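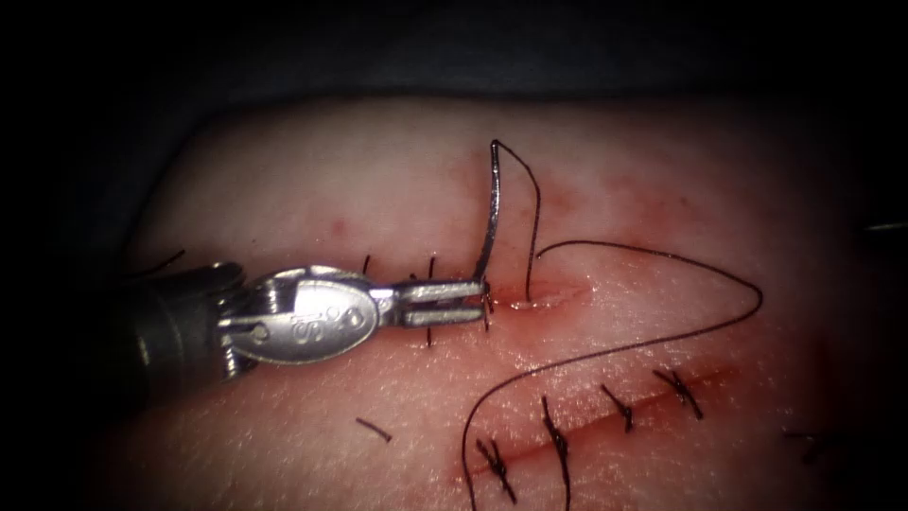 Needle holder at the upper incision, with the lower row of four knots already in.

The suturing rig at the shared workshop has been on the bench since May, and most of the time has gone into the wrist. I call the arm Pistine. The shaft and wrist came as a used surgical instrument; the drive pack behind it is my own, with four small servos, a Bradosus controller board and a lot of cable tension to get wrong.

Cable tension was the main fault. With the servos homed, the jaws closed squarely, but when the wrist was pitched past 12 degrees the grip slackened and the needle rotated in the jaws. A curved needle that has rotated goes in at the wrong angle and drags the edge of the cut. I had been blaming the jaw faces and had already ordered replacements from Skalteo, which are still in the drawer.

The fix was in software. Pitch and grip share a cable path, so any pitch move now adds a correction to both grip servos. I measured the coupling at 9 positions, fitted a straight line and put the slope in the config file. A lookup table would be more accurate at the ends of travel, but I don't use the ends of travel.

Thread handling is still poor. The long tail lies across the work between the two cuts, and the planner has no idea it exists. At present I drive by hand for anything near a tail and let the script do only the approach and the bite. The light needs work as well: the middle is bright, the sides are in deep shadow, and wet highlights confuse the needle tracker.

Current settings, for anyone running the Nigatu firmware:

Grip servo limit: 80 per cent
Control loop: 98 Hz
Pitch correction: on, both grip channels
Roll correction: off

Roll has a coupling error too, smaller, and I have not measured it yet. The loop rate is limited by the serial link, so a new cable adaptor comes first.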